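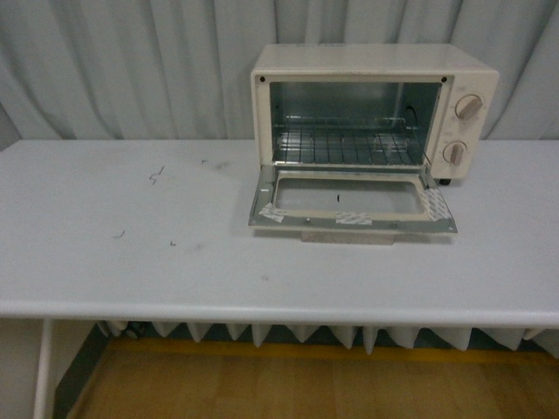
Ticket 1127
Site: Midthorpe, first floor kitchen
Reported fault: sockets on the worktop side go dead, fridge goes off with them
Status: closed, one follow-up open

08:40 Call logged by the Midthorpe office. Power lost to all worktop sockets and the fridge. Lights still on. Third time this month.

09:15 On site. RCD on the kitchen circuit found tripped. Reset and it held. Asked staff what was running at the time: kettle, toaster oven and the dishwasher.

09:30 Unplugged everything and switched items back on one at a time. Fridge fine. Kettle fine. Toaster oven run for 12 minutes at full heat, no trip. Dishwasher filled normally, then tripped the RCD when it started to heat.

09:50 Repeated with the dishwasher on its own. Same result at the same point in the cycle.

10:10 Insulation test on the dishwasher heater gave a low reading to earth. Cable and plug good. Fuse not blown, so staff had assumed the machine was fine.

10:25 Dishwasher isolated and labelled. Left all other appliances running together until 11:30 with no trip.

Parts: heater ordered from Chacko, to go to the Bevdale depot. Lead time 5 working days.

Update, June: heater fitted and door seal changed while the machine was out – the old one had gone hard. Ran two full hot washes. RCD held both times. Insulation reading now normal.

Note for the office: please don't keep resetting the RCD if it trips again. Unplug the last thing switched on and ring us.

Follow-up: fridge shares a circuit with the worktop sockets, so any fault there will take the fridge off too. Quote for a separate feed requested from Pudora. Awaiting reply.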